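An open day at the Pridlow studios, where Kitchen Swap gets made

I have watched Kitchen Swap since the first series, when it was on at teatime and the prize was a set of pans. So when Pridlow said they were opening the studio to viewers for a day, I had my name down within minutes, and on Friday, March 28, 2025 I was standing outside a former carpet warehouse at twenty to nine in the morning with a flask and a very silly grin.

For anyone who hasn't seen it: two households who have never met cook each other's family dinner in a copy of each other's kitchen. They get the recipe but none of the know-how, and the family whose dish it is has to sit in the next room watching on a monitor. That's the whole thing. It was a Dutch format to begin with, made by a company called Molano, and the original had a studio audience and a giant clock. Pridlow dropped both when they bought it, and I think it's the best thing they ever did (more on the clock later).

We were split into groups at the door and given stickers. Mine was green. The green group got Danang Kusuma, one of the series producers, who I recognised from the end credits and tried not to be strange about. He walks very fast and talks over his shoulder, so if you ever go, get near the front. The people at the back of our lot missed most of the stuff about casting, and I had to fill them in over lunch.

The kitchens are the first stop and they are astonishing. On screen you get two rooms that look lived in for twenty years. In the flesh they're two boxes standing side by side on a concrete floor, open at the top, with painted scenery flats for walls and a gap between them just wide enough to walk down. The taps run. The ovens work. The drawers are full of the right things, down to the dead batteries and takeaway menus, and the art team goes round to the family's real house to photograph every drawer before they start. We were allowed to open them! I opened nine or ten and would have kept going.

The kitchen on the left was being turned round for an episode in the new series, so I can't say whose it is, and we all had to sign a form. But I can say there was a fridge covered in a child's drawings, and every one of them had been copied by a scenic artist who told me she finds adults' handwriting easy and four-year-olds' drawing nearly impossible. You have to hold the crayon in your fist, she said. She'd got through a whole box of wax crayons on one giraffe.

Upstairs is the gallery, where the director sits, and along the corridor from it are the edit rooms and the place where all the recordings end up. Everything is shot in 1080, which surprised the man next to me, who had clearly come to talk about resolution and had a lot more to say. Danang's answer was that it's what the channel asks for and it keeps the files manageable, because with so many hours running at once they'd drown otherwise. He gave us a number for the last series: 2664 separate clips, before anyone had cut a thing.

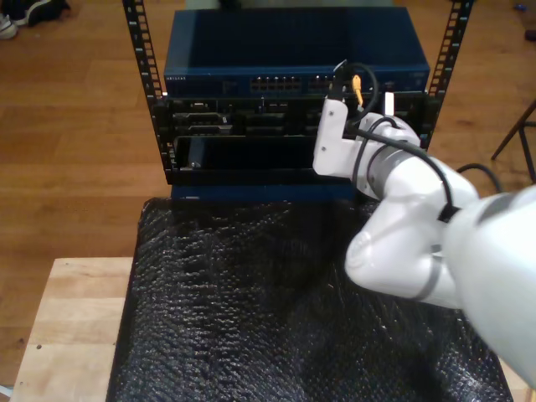

All of it gets watched by a person. I had assumed they skimmed, but no, there are loggers whose job is to sit with headphones on and type what happens and when. "Mum tastes sauce, pulls face." "Dad looks for colander." One of them let us read a page of her log from series four and it was funnier than some entire programmes I've sat through. She had a shorthand for the long silences, a row of dots, one for each ten seconds, and when an editor sees a good long row of dots they go straight to it. That's where the looks happen. I thought about the trifle episode, the one where the grandfather stands there holding the sponge and doesn't speak, and asked if that had been dots. It had. Nearly a full line of them.

We then got half an hour in an edit room, and this was my favourite part of the day by a mile. The editor played us the same three minutes cut two ways. In the first version you see the Hidayat family's faces in the viewing room while their neighbours-for-a-day get the spice paste wrong. In the second you stay in the kitchen and only hear the family, a bit of laughter and then a sort of groan. The first is what they'd have used in series one. The second is what went out, and it's so much better. You lean in. Somebody in our group said she preferred the faces, and there was quite a lively argument about it on the stairs.

About that clock. Danang told us the Dutch version lived and died by it, with a klaxon and everything, and for the pilot here they built one the height of a door. It made everybody cook badly and talk like they were on a game show. Halfway through the pilot it stopped working, they carried on filming anyway, and when they looked at the footage everything after the breakdown was usable and most of what came before was dull. So the clock went. It's in the props store now with a sheet over it, and yes, we were shown it, and yes, people took pictures.

Lunch was in the canteen, at long tables, mixed in with whichever crew happened to be on a break. It was a baked potato with one of three fillings and I had the bean chilli, very decent. I sat opposite two women who'd travelled down together and had met on the fan forum years ago arguing about the Christmas special. They still don't agree about the Christmas special. I'm with the taller one: the turkey was undercooked and everyone in that room knew it.

After lunch came the talk about casting, with a proper question and answer session. Around 2000 households apply for each series, and from those they end up with 7 pairs. The team doesn't look for good cooks or for people who are big characters. They ask for a recipe, written out however the family would write it for a cousin, and they read the recipes before they read anything else on the form. Long ones with arguments in the margins do well. Danang read one out with the names taken off, a fish pie where three different people had crossed out each other's amounts of nutmeg, and you could tell at once why they'd rung that house straight away.

Someone asked whether families ever fall out for real. He was pretty straight about it. Twice they've stopped filming, once for an afternoon and once for good, and the second pair never went out. He wouldn't say more and I liked him for it.

Another question was about the host, or the lack of one. The channel has asked for a presenter before every single series, apparently, and every time Pridlow send over the same episode with a presenter's voice laid on top, recorded by one of the runners in a cupboard, and every time the channel goes quiet. I would pay money to hear the cupboard tapes.

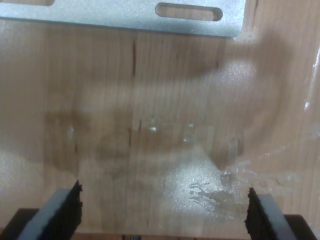 The last hour was left free for wandering, with crew standing at various points to talk to. I'd tell anyone going to head for sound first. There was no queue and the recordist was a delight. She has microphones in the fruit bowl, the pelmet, the handle of the bread bin and behind the kitchen roll, and she let us put on headphones while someone peeled an onion on the other side of the set. You could hear the skin tear. She's the reason you can always make out what people mutter into the fridge, and the muttering is half the show. Ask her about the series with the budgie.

Home economy had a much longer line, and fair enough, as there were samples. Each dish is cooked in full by the team several times before filming so they know where it's likely to go wrong. They were handing out squares of a semolina cake from the second series which I've tried at home and never got right. Mine is always like sand. I was told to leave the batter for half an hour before baking and to pour the syrup on cold. I'll report back.

There was a small stand from Pesico, who run the coach tours to the outdoor locations used in the summer specials, and I took a leaflet. Those start in May. It's a full day with a stop at the farm from the barbecue episode, and I'm tempted, although it's an early start and I'm told the farm is mostly a car park these days.

A few practical things if they do it again, which they said they'd like to. Wear flat shoes, the studio floor is hard and there are cables taped down all over the place. It's cold in there in the morning and very warm by three when the lights have been on. Phones go in a bag for the set that's in use and you get them back straight after. Parking was fine, though the sign for the turning is behind a hedge and I went past it twice. Step-free access is round the left side of the building and the lift does go up to the gallery, but ask at the door as it needs a key. The shop is one table. I bought a tea towel with the fish pie recipe on it, crossings-out and all, and a wooden spoon I did not need.

The new series has no date yet. They were still waiting for the channel to settle on a night, and Danang would only say "before the clocks change back", so I'm keeping my Wednesday evenings clear just in case it stays in the old slot.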